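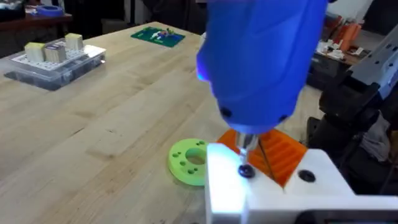 Progress report to the Drotville small projects fund
Prepared by Bernadette Wojcik, 11/5/18

Assembly of the printed parts began this period. The white blocks are fastened with dark round-headed screws, driven with the blue power screwdriver bought under the equipment line. Ha-neul Yeon and Do-yoon Oh are doing the bench work in the Flastdale workshop.

Printing is finished for the white blocks and the orange ridged parts. The green rings are behind. Of 53 ordered, 11 came out with small holes too tight for the screws and have to be reprinted. Maarten Schouten has changed the drawing and the reprints are in the queue.

Two white blocks cracked when the screws were overtightened. We now use a lower setting on the driver and finish the last turn by hand. There have been no cracks since the change.

Spending is within budget. We ask to move the unspent travel money to filament and screws. Hae-won Chae sent the form with the receipts.

Next period: complete the reprints, put together seven full units and deliver them to Tavero for fitting. Delivery is still planned for February.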